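Streaming interativo em casa: dicas para não perder a noite no sofá

30 de outubro de 2019

Dizem que agora somos nós que mandamos na história. Tenho as minhas dúvidas. Passei uma noite a carregar em "esquerda" ou "direita" e fiquei sobretudo com vontade de arrumar a sala. Seguem as dicas que me serviram, sem promessas.

1. O comando
Pilhas novas antes de começar. As escolhas duram poucos segundos e um comando preguiçoso decide por si. Limpe os botões com um pano mal humedecido em álcool - nunca borrife diretamente. Os sprays "especiais para eletrónica" fazem o mesmo e custam mais.

2. A manta e as migalhas
Pipocas numa taça funda, com um tabuleiro por baixo. A Neelam Lodhi jura que bicarbonato tira a gordura do sofá. No meu tirou metade.

3. A ligação
Tire o router de dentro do armário. Antes de pagar por um amplificador, experimente um cabo de 11 euros. O vendedor não lho vai sugerir.

4. A luz
Um candeeiro fraco atrás do televisor cansa menos a vista. As fitas LED que mudam de cor com o filme parecem-me dinheiro deitado fora. 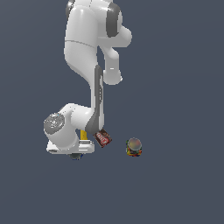 Braço branco sobre fundo cinzento, nas duas imagens.
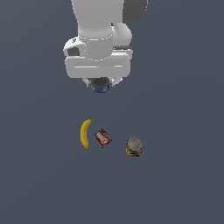
5. Os dados
Veja nas definições da conta se há histórico de visualização e apague o que não quer guardado. Se fica mesmo apagado do outro lado, não sei. Crie um perfil à parte para as visitas e desligue a reprodução automática em cada perfil.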